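Drorndale Township, Precinct 5
Polling place walk-through, Grustdale Hall
Inspector: Ineke Claeys
30 Nov 2022

1. Accessible entrance unlocked: PASS
Unlocked, yes. The sign for it points at the river.

2. Campaign signs outside the legal line: FAIL
A Vedard for Supervisor sign is planted by the front steps. Mr. Vedard's people say it must have walked.

3. Ballot box seals match the log: PASS
Both seals match. The handwriting in the log took longer.

4. Kitchen closed to voters during the runoff: PASS
Door locks. Poll workers have the key and strong feelings about coffee.

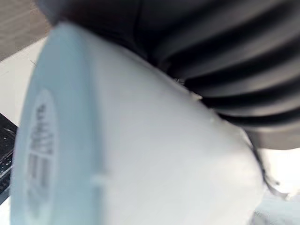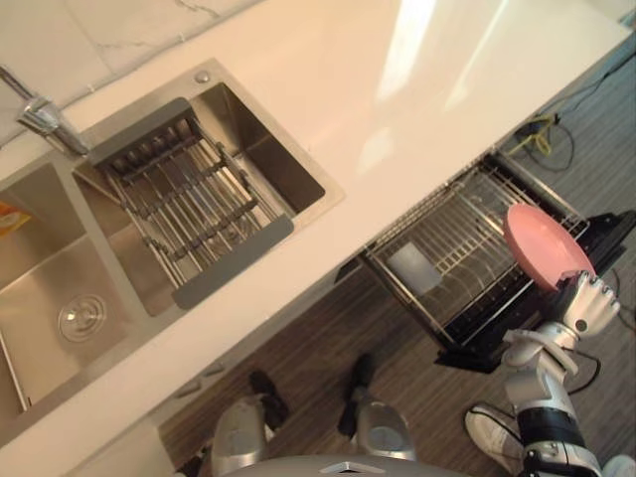

5. Booths set up for privacy: FAIL
Booth 2 faces the mirror left by the dance class. Turn it before we learn how everyone feels about the sewer bond.

6. Ballots on hand: PASS
400 delivered for a roll of 3,830. Flurina Plattner at the county calls this "realistic." More on request.

7. Power for the scanner: RECHECK
The outlet works if the hall lights are off. Reported in October. Christodoulou Electric has promised a visit before the polls open, and did not say which polls.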